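O registro da tentativa vale mais que o modelo

Apostolos Michailidis
17 de janeiro de 2022

Quem trabalha com software de manipulação passa boa parte do tempo discutindo qual política treinar. Discute-se a arquitetura, o tamanho da rede, se o planejador clássico ainda tem lugar. Na minha opinião, essa conversa recebe atenção demais e as ferramentas de registro recebem de menos. Quase todo o progresso que vi no último ano na Elimon veio de conseguirmos olhar para uma tentativa que falhou e dizer em que ponto ela falhou.

Trabalhamos com tecido. Um objeto rígido tem uma pose: seis números descrevem onde ele está, e o planejador pode usar esses seis números. Um pano amassado não tem pose nesse sentido. Há uma superfície que se dobra sobre si mesma, partes que a câmera não vê e pontos de preensão que parecem bons de cima e pegam três camadas de uma vez. A percepção erra, e erra de um jeito que não aparece na métrica. O detector informa confiança alta, a garra fecha, o controlador de força diz que há contato, e o resultado é um monte ainda mais embolado do que antes.

Em março passado tínhamos 1166 tentativas gravadas e uma taxa de sucesso que não saía do lugar. A reação natural foi gravar mais, e chegamos a 1886. A taxa continuou igual. Foi Zoi Koutsoukos quem sugeriu parar a coleta por duas semanas e escrever um visualizador decente, que mostrasse na mesma linha do tempo as imagens das câmeras de punho, o comando enviado às juntas, a posição medida e o estado interno do planejador. Até ali cada uma dessas coisas morava em um arquivo diferente, com um relógio diferente.

A primeira coisa que o visualizador mostrou foi um atraso. Em 349 tentativas, a imagem usada para escolher o ponto de preensão era mais velha do que o carimbo de tempo dizia. O driver da câmera marcava a hora da entrega do quadro, e a captura tinha ocorrido antes. Com o braço parado isso não faz diferença. Com o braço em movimento, a câmera de punho se desloca junto, e o ponto calculado cai ao lado do ponto certo. Nós estávamos treinando a rede para compensar um erro de relógio.

A correção ocupou 16 linhas. Não conto isso como façanha, porque o defeito era nosso e estava lá desde o começo. Conto porque nenhuma mudança de arquitetura teria encontrado o problema, e tínhamos três planejadas.
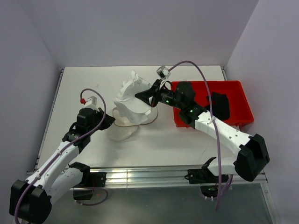 Com dois braços a necessidade fica maior. Cada braço tem seu laço de controle, sua câmera e sua fila de comandos, e a coordenação entre eles é feita por uma camada que espera que os dois contem a mesma história sobre o tempo. Quando um braço mexe no tecido, o que o outro viu um instante antes deixa de valer. Um planejador que não sabe a idade da própria observação vai mandar a segunda garra para uma dobra que já mudou de lugar.

Charalambos Raptis, que cuida do controle, discorda de mim em parte. Ele acha que um bom controlador reativo absorve esses erros e que registrar tudo a taxa cheia custa disco, banda e tempo de manutenção. O custo existe. O nosso formato de registro já mudou quatro vezes, e em cada mudança alguém teve de escrever um conversor que ninguém queria escrever. Também é verdade que um controlador mais tolerante teria escondido o atraso. Para mim esse é um argumento contra: o erro continuaria ali e voltaria na primeira vez que aumentássemos a velocidade dos braços.

O que defendo é modesto. Todo dado deve levar a hora em que foi medido, e a hora em que chegou deve ficar em outro campo. O planejador deve gravar as opções que descartou junto com a que escolheu – metade das nossas perguntas é sobre as descartadas. Uma tentativa deve poder ser reproduzida fora do robô, com as mesmas entradas, e dar a mesma decisão. Se não der, há um estado escondido em algum lugar e convém achá-lo antes de treinar qualquer coisa.

Nada disso rende artigo, e o trabalho costuma ficar para quem acabou de entrar na equipe. Penso que deveria ficar para os mais experientes, que sabem quais perguntas vão ser feitas ao registro seis meses depois. Na Elimon, Zoi e eu dividimos essa tarefa desde o episódio do relógio. A próxima etapa é registrar também a calibração de cada câmera junto com a tentativa, em vez de guardá-la num arquivo à parte que alguém sobrescreve quando recalibra o punho.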